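Areeba Lashari
I spent most of June sorting out the cleaning and laundry shelf. Writing it down here in pieces because a few people asked how I was going about it.

The shelf is above the washer. It's one long board, and for years it took whatever came through the door. Detergent, vinegar, stain stick, floor cleaner, shoe polish, a bag of clothespins, two half-used boxes of dryer sheets. If you wanted anything from the back you had to take down the front first.

Step one was getting it all onto the kitchen counter. I did it at 7 in the morning so the counter would be free again by lunch. It wasn't. Plan on the counter being gone for the day.

I counted, because I wanted to know. 47 things. Almost a third were doubles of something I already had open.

The doubles happen when you can't see what you own. I'd buy floor cleaner because the one I had was behind the vinegar. Then the new one went in front of the vinegar and the old one stayed where it was.

I combined what could be combined, but only the same product from the same brand. Do not pour two different cleaners together to save space. Bleach especially stays in its own bottle and nowhere near vinegar or ammonia.

Then the labels. I picked up every bottle and looked at the back before deciding where it went. This took longer than the lifting and wiping put together.
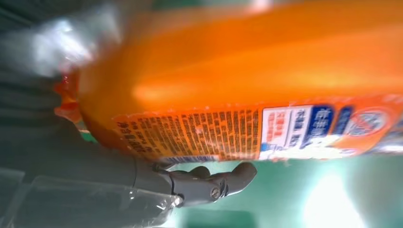 A lot of what I buy comes from the import grocery near my sister's place, so plenty of the small print isn't in English. My phone's translate app does fine if I hold still and the light is decent. Curved bottles are harder. I do one section at a time and turn the bottle as I go.

Whatever I find out goes on a strip of masking tape: what it is, how much to use, the month I opened it. Tape goes on the back so the original label stays readable. Pencil holds up better than marker if your hands are damp.

If I couldn't work out what something was, it went in a separate box for the hazardous waste drop-off. Two things ended up there. I don't guess with that kind of stuff and I don't put it down the sink.

Shelf order now, left to right: laundry, floors, kitchen, bathroom, everything else. Tall bottles at the back, short ones at the front, and nothing more than two deep.

Heavy bottles moved off the shelf completely. They're on the floor beside the washer in a Vidov crate. Lifting a full jug down from above my head was a bad idea and I'd been doing it for years.

Someone asked about the crate. Vidov, the medium one, no lid. I had a Grakix one first and the handle split in the second week. The Vidov is uglier and has been fine so far.

For sponges, brushes and the clothespins I'm using an old bread bin. It was already in the house. I looked at a Louro set of matching tubs and put it back.

Also wiped the board down while it was bare. Warm water and dish soap, then a dry towel. There was a ring of dried detergent in one corner that needed a plastic scraper and some patience.

Cut a piece of shelf liner to fit after that. I measured it twice and it still came up short at one end — the wall isn't straight. I left it.

Question from a reply: no, I don't decant into matching bottles. You lose the directions and the warnings, and a refill never fits exactly. The shelf has a lot of colors on it and I can live with that.

Other question: kids and pets. The bathroom cleaners and the bleach are in the high cabinet with a latch. If you have small children, skip the floor crate and put that up too.

Not buying any detergent until what's on the shelf is gone. Under the sink is next. I opened the door, looked at it, and closed it again.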